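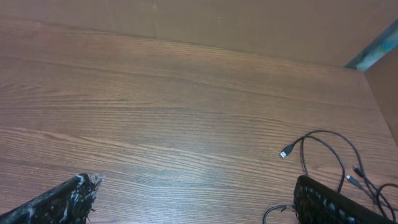

Onholm, May

Varnish trial, second batch. Panel 6 flatter than panel 2 under the desk lamp, though the lamp has been moved and I didn't mark where it stood. Gloss meter is still at Dresholm for calibration. Lutz to ask when it's coming back.

Thinned the remainder to 11 per cent by weight. Brushes better, sags less at the bottom edge, takes longer to go tack-free. Left overnight with the heater off. Colour shift on oak is small; on the pine offcuts it goes yellow, same as the first batch.

Total used so far 209 g, including what stayed in the brush. Lucimara's figure is lower as she weighs the tin only. We should pick one method before writing this up for Arnham.

To do: recoat 2, sand 6 with the grey pad, relabel the hardener. Tin lid is bent and won't seal. Decant into glass.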